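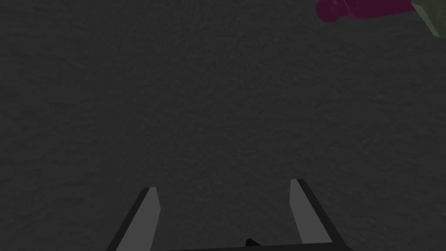 Toft renters' measure needs signatures by the end of the month

The campaign to put a right-to-counsel measure on the Toft city ballot has turned in its first batch of petitions. The measure would give any tenant facing eviction a lawyer at no cost, paid for out of the existing rental license fee.

We need 4,000 valid signatures to qualify. The clerk's office checks each one against the voter rolls, so a signer has to be registered at a Toft address and has to print the address the same way it appears on the registration. In March, 400 signatures were thrown out, most of them for old addresses. If you have moved, update your registration before you sign.

Yolanda Mbeki is running the petition drive and can get you blank sheets, a clipboard and the one-page summary. Please don't photocopy the sheets yourself. The full text of the measure has to be attached to every one, and the clerk will reject a sheet if the text is missing or cut short. Circulators also have to sign the statement on the back after the last voter has signed, with the date filled in.

The city council heard public comment on the measure at its last meeting. Seven people spoke in favor. Simin Amini, who rents on Batell Street, told the council she went to her own hearing alone and did not know she could ask for more time. Esko Ikonen spoke against it for the property owners' group and said the license fee was meant for inspections. The council took no vote and does not have to take one if the petition qualifies.

Issa and Nabil Obeidat have offered the back room of their store for sorting and checking sheets. Evening shifts start at 7 and new people are welcome. Bring a pen with black ink. Pencil does not count, and the clerk has had trouble reading blue on the scanned copies.

Finished sheets can be dropped off at the store during business hours. Hand them to a person at the counter and ask for a receipt. Do not leave them in the mail slot.

To sign up for a shift or ask for sheets, reply to this newsletter with your name and phone number.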